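Dimemis Textile Services
4 March 2020

1/ Dimemis has opened planning for the July equipment round. This thread sets out how the budget for robotic handling of towels, caps and other soft goods will be assessed.

2/ Gripper fingers are to be costed as a separate line. Terry cloth is heavy and bulky, and proposals must state finger replacement intervals and the labour required for each change.

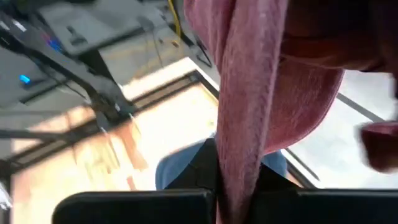 Pink terry towel held between the gripper fingers.

3/ Two suppliers, Gida and Berrada, have been invited to quote. Quotations are to be in Canadian dollars, with freight, duty and installation itemized.

4/ The floor allowance is 13 square metres per cell, including operator access. Sites unable to meet this figure should advise the planning office before submitting a request.

5/ A spare parts reserve of $2,362 per cell has been set for the first year. Cables, fingers and indicator modules are chargeable to the reserve. Operator training is not.

6/ For caps, the reference layout is a framed table with two arms and a low wire rack. Centres may propose a different rack but must keep the two-arm arrangement for costing purposes.
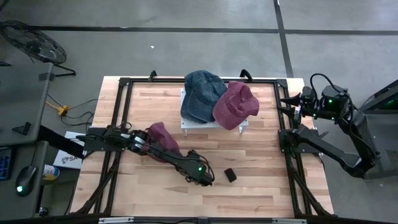
7/ Submission requirements

Each request must include a floor plan, a power assessment and a maintenance schedule covering 5 years. Individual accessories under $1,000 may be grouped on one line.

8/ The Kolach site will submit under the same rules. Requests already lodged on the previous form need not be withdrawn; the planning office will transfer them.

Comments

Is the spare parts reserve carried over if unspent?

Please confirm whether the floor allowance includes the operator's desk. Ours sits right beside the table.

Good to see fingers on their own line. We budgeted for them under consumables last year and ran short.

Related
Leasing or purchase: guidance for regional centres
Power and cabling checklist
Kolach site: floor resurfacing notice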